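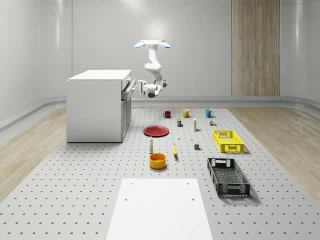 Bring back the junk drawer

Moved in August. New kitchen, very clean, no handles on anything. The fitter from Lasmont was proud of it – 78 centimeters of drawer and every inch divided up. Spoons here, knives there, a slot for the peeler. Nice. So where do the batteries go?

I asked. He said people don't really do that anymore.

Well I do. My mother's junk drawer had string, fuses, a key to a house we left when I was 8. Candle stubs. Takeout menu from a place that closed. You needed something, you dug. Took a minute, sometimes you found a better thing than the one you wanted.

Now it's all trays. I saw a set of bamboo dividers for 400 bucks. For dividers! And there's a whole class you can take, my neighbor Zakhar Antoniuk went, came home and threw out his tape measure becuase it didn't have a "home." Borrowed mine the next week. Mine was in the junk drawer.

I get it, mess is stressful. Some people can't think with clutter in the house and fine, label your lids. But a house needs one spot where the rules are off. One. Everything that doesn't belong anyplace has to belong somplace, or it ends up on the stairs.

So the dividers came out last night. In went the rubber bands, the birthday candles, three dead pens – I'll check them later – and the little hex key from the bed. Drawer barely closes now. Already feels more like my kitchen.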